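# jondemero-cards

Fight card records for the Jondemero regional MMA circuit, one row per bout, with a second table for title lineage.
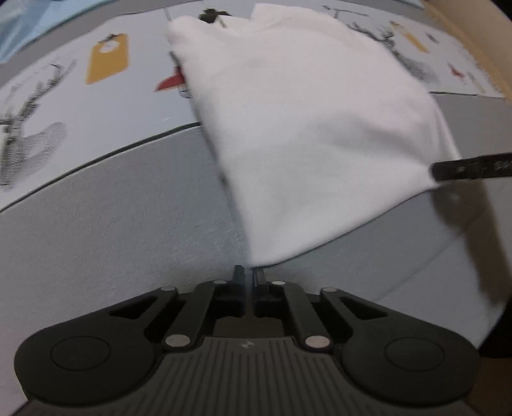
The bout table starts with the first Jondemero show and runs through the December card. It has 300 bouts across 89 events. Amateur bouts on the same night are left out, even when the promotion listed them on the poster.

## Files

- `bouts.csv`: one row per bout
- `events.csv`: one row per event, joined on `event_id`
- `titles.csv`: one row per title change, defense or vacancy
- `aliases.csv`: alternate spellings of fighter names

## Columns in bouts.csv

| column | notes |
|---|---|
| `event_id` | matches `events.csv` |
| `bout_order` | 1 is the opener |
| `weight_class` | as contracted, see below |
| `red`, `blue` | fighter ids |
| `result` | `red`, `blue`, `draw`, `nc` |
| `method` | `ko_tko`, `sub`, `dec_u`, `dec_s`, `dec_m`, `dq`, `other` |
| `round`, `time` | time is elapsed in the round, `m:ss` |
| `title` | `0` none, `1` full, `2` interim |

`weight_class` is what the fighters signed for. If someone missed weight and the bout went ahead, the class stays the same and `missed` is set to `red`, `blue` or `both`. A catchweight agreed before weigh-ins is entered as `catch`.

## Sources

Results come from the commission sheets where we could get them, then from the promotion's own results pages. The older Lutex shows were entered by hand from printed programs with the results penciled in. Seven of those bouts have no time and two more have no round. They are blank in the file. Please don't fill them with zeros.

Lobo and Jodard were separate promotions before they started sharing a belt. Their titles are kept apart in `titles.csv` up to the merger bout and carry the `jondemero` label after it. If you want a single lineage, filter on `lineage = main`.

## Known problems

- Corner colors on the Lutex shows are unreliable. The winner was often listed first and got entered as red. Don't use those rows for anything about corners.
- 10 fighters appear under more than one name. Run `aliases.csv` first or their records will split.
- Overturned results show the current ruling. The original is in `result_night`, where we have it.
- Reach and height are not included. The numbers we found disagreed too often from one program to the next.

## Updating

New cards go in after the commission sheet is posted, usually the week after the show. Corrections are welcome as pull requests. Change one event per request and link the source in the message. A screenshot of a broadcast graphic is fine if there isn't a sheet.

Run `make check` before you push. It catches duplicate bout orders and unknown fighter ids. It does not check times.

## License

CC BY 4.0 for the tables. The scripts are MIT.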